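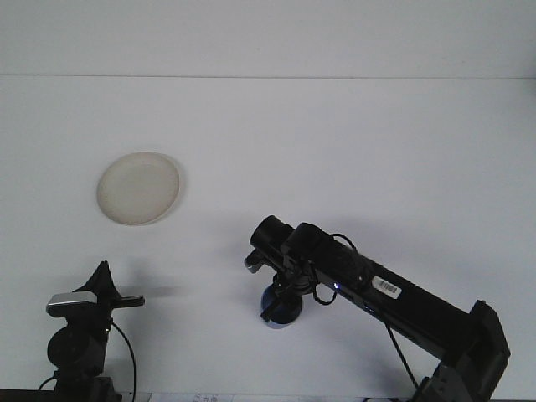
Gaspard Marchal wrote to this page in May to say that a bare table is a table going to waste, and that in the shared workroom at Husstead every surface ought to be open to whoever needs to set something down. His letter was courteous, and many members will agree with him. This writer does not.

Husstead added 60 members last year. The tables did not multiply with them. What has grown is the quantity of lids, dishes, cups and unmatched containers left out overnight, each of them put down for a minute by a person who fully intended to return. A round dish takes up very little room. It is nevertheless enough to make the next member hesitate, ask whose it is, and go and work on the floor by the radiator.

The management spent 800 dollars on shelving from Pruvost for this purpose, and two of the shelves remain unused. The Ornell building, which has the same tables and a smaller room, requires that surfaces be cleared at the close of each session. Its members complained for a month and then stopped.

Husstead should adopt the same rule. Objects in use belong on the table. Everything else should go to the shelves, labeled with a name, before the lights are turned off.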